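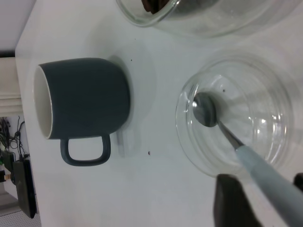 Prueba de la cuchara (comparación de pinzas)

La prueba de la cuchara es un ensayo de manipulación robótica que se emplea en el banco de Risach para comparar pinzas de dos dedos, y que con los años (y con bastante café molido por medio) se ha ganado el cariño de quienes lo practican. Consiste en que el brazo tome una cuchara o un cacito por el mango y trabaje con él entre recipientes corrientes de cocina, sobre una mesa blanca.

Procedimiento

Cada pinza realiza 12 intentos con el mismo controlador, un Kubo. Se combinan dos puntos de vista: una cámara fija, que abarca la mesa, y otra pequeña montada en la muñeca, muy útil para ver cómo llegan los dedos al mango.

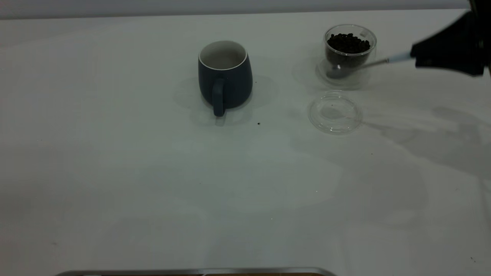 El vidrio transparente es, con diferencia, lo más delicado de todo el ensayo, pues sus reflejos confunden con facilidad la estimación de profundidad, y por eso conviene repetir los intentos con la luz del techo encendida y apagada.

Resultados

En la ronda de febrero se compararon la pinza Pekell y la Huveck, con más de 200 agarres sumando los ensayos previos. La Pekell perdió el mango en cuatro de sus intentos puntuables y la Huveck en seis, aunque esta última resultó bastante más amable con los mangos finos.
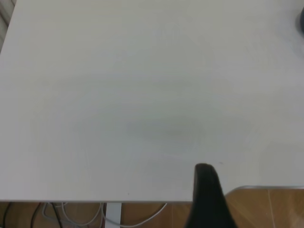 Dedo negro de la pinza sobre la mesa, visto desde la cámara de muñeca.

Véase también: calibración mano-ojo; pinza paralela; control de fuerza.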